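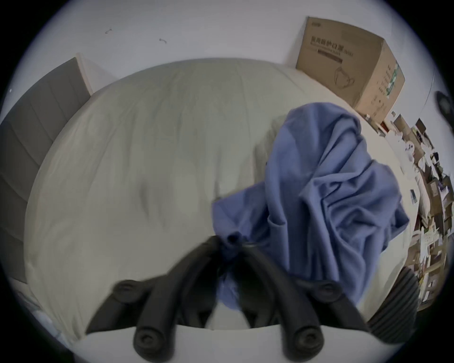

Garba 3 review: a terminal emulator for people who keep too many sessions open

Kurkwood released Garba 3 on March 14, 2023, and I have used it as my only terminal since the first release build. The test machine is a mid-range laptop with 8 GB of memory, running a stock Linux desktop. I also ran it on a small ARM board over the local network, where it behaved the same apart from slower startup.

The main change is the session store. Version 2 kept each session in its own process and lost the scrollback when the window closed. Version 3 writes scrollback to a local file and reattaches on launch. Closing the lid, killing the window and logging out all left my shells intact. A full reboot ends the running programs, as expected, but the text history and working directories come back.

Memory use

With 5 tabs open and scrollback set to the default, Garba held steady at 212 MB. Petent, which I used before, needs less than that for the same tabs but has no session store at all. Raising the scrollback limit has little effect on memory, as older lines go to disk. Disk use does grow, and there is no automatic cleanup. You have to run the purge command yourself or put it in a scheduled job.

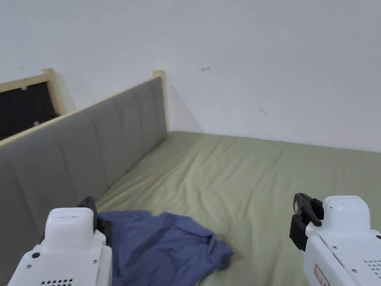
Bed with a gray headboard against a white wall

Configuration

Settings live in one plain text file. The old format is read once and converted, with a backup left beside it. My key bindings survived except for two that used the Super key, which the new parser rejects without an error message. Colors carried over correctly. There is now a settings panel too, but it covers only fonts, themes and the bell.

Font rendering is sharp at 100 percent scaling. At fractional scaling the line height is off by a pixel and box-drawing characters show gaps. Kurkwood lists this as a known issue and plans a fix for October.

Remote sessions

Remote attach works over plain SSH and needs the Garba helper on the far end. The helper is a single binary with no dependencies. Reconnecting after a dropped link takes a second or two. Skirbridge users should note that its proxy strips the resize signal — full-screen programs keep their old dimensions until you redraw by hand.

Pros: reliable session restore, readable config file, small remote helper
Cons: no automatic cleanup, silent failures in key bindings, poor fractional scaling

Rating: 4 out of 5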